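Daly swaps cardboard for red plastic bins, and says little about the cost
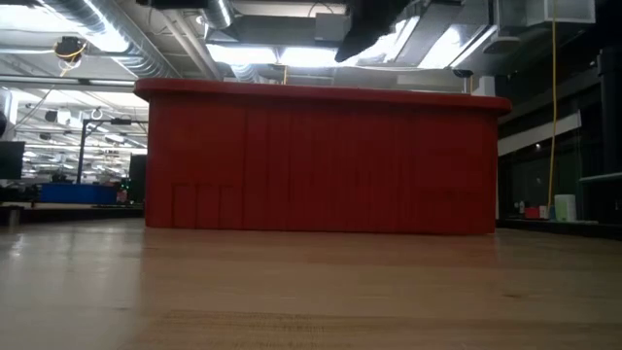 Parts supplier Daly will move its Plirnach packing floor from cardboard cartons to reusable plastic bins by November, ending a trial that covered 17 packing tables. The company has ordered 593 of them from Wivik.

Operations manager Rónán Quinlan claims each bin will last for 90 round trips. Asked where that number came from, he pointed to the supplier – hardly a neutral party. Daly has not released its own results from the trial, or said how many bins came back from customers.

Returns are where these plans tend to fall apart. Fistine, a rival down the road, tried something similar and dropped it after 2 years. Quinlan says a deposit will fix that. Customers have yet to be told how much they will pay.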